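Progress report to the Pluvari Fund, April
Vidlow Housing Advice: help with moving in

Prepared by Rainer Rathjen, program manager

Summary

The grant pays for starter household goods and two home visits for people moving out of temporary housing. Since the last report we have taken on the second storage unit, changed how referrals reach us, and fallen behind on visits in the north of the county.

Referrals and deliveries

We received 1161 referrals in the grant year and completed 1057 deliveries. Most of the rest were withdrawn by the referring agency — usually the tenancy fell through — and a smaller number are waiting for a move-in date. Referrals now come in on a single form, and the old phone line is only used for urgent cases.

Kitchen goods are still what people ask for first. Bedding comes next, then curtains. We stopped supplying kettles with the basic pack in the winter and put them back after complaints from tenants and from two of the agencies. 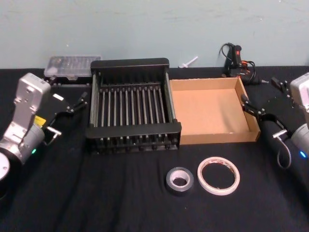
Home visits

The first visit takes place within two weeks of the move and covers meters, rent payments and repairs. We met that target in Vidlow itself but missed it in the northern towns, where one visitor post stood empty for most of the winter. The post is now filled. Second visits are on schedule.

Spending

Spending is within budget except for van hire, which went over after our own van failed its inspection. We have moved money from the printing line to cover it. The 200 extra bedding packs agreed with you in the fall have been paid for and are in storage.

Next period

We will clear the visit backlog first. We would also like to discuss whether unspent training money can go toward a second set of shelving. Figures by town will follow with the financial return.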